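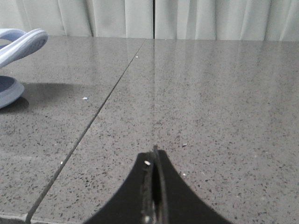 Omstead ratepayers were told in June that the public pool would open on time, and one of them, writing in to the town's message page, would now like to know which year was meant. The question got 8 replies, none of them from the town.

The pool did open in the end, for the last five weeks of the season, and closed for the winter on 9/4/22. The delay came down to a pump. Petov, the contractor, ordered it from Nellico, which shipped a very good pump of the wrong size. The second one fit. By then the evenings were getting shorter and the swim team had gone off to practice in Bugti, where the water is said to be colder but is at least in the pool.

Season passes were sold in spring at the full price. The town has agreed to refunds for those who ask in writing, on a form available at the pool office - which is shut until next summer. A second form is promised for the town website.

Attendance held up better than expected. The gate took more than 650 visits in five weeks, many of them by people who wanted to see what all the fuss had been over. The snack window sold out of ice pops twice. The new rule on footwear, brought in after complaints over grit in the changing rooms, was widely read and lightly followed. It asks swimmers to switch to clean slip-ons at the gate and keep street shoes in the lockers. The lockers did not open until the final week.

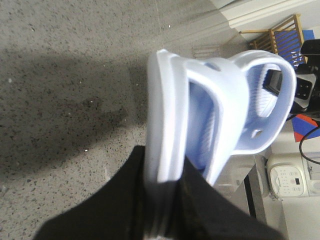 *Pale, molded and easy to rinse: footwear of the poolside kind.*

Repairs and lost ticket sales will be talked over at the next town meeting, along with a request for $475 to repaint the depth markers. The current ones claim that the shallow end is 5 feet deep, a surprise to the toddlers who have been standing in it for years. Petov has offered to do the painting at no charge if the matter of the pump can be left alone.

Unclaimed items from the season, mostly goggles and single towels, are being held at the library.
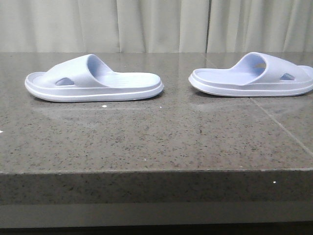
## Leaf pickup dates to follow

The town has not set them yet. Residents are asked not to rake early.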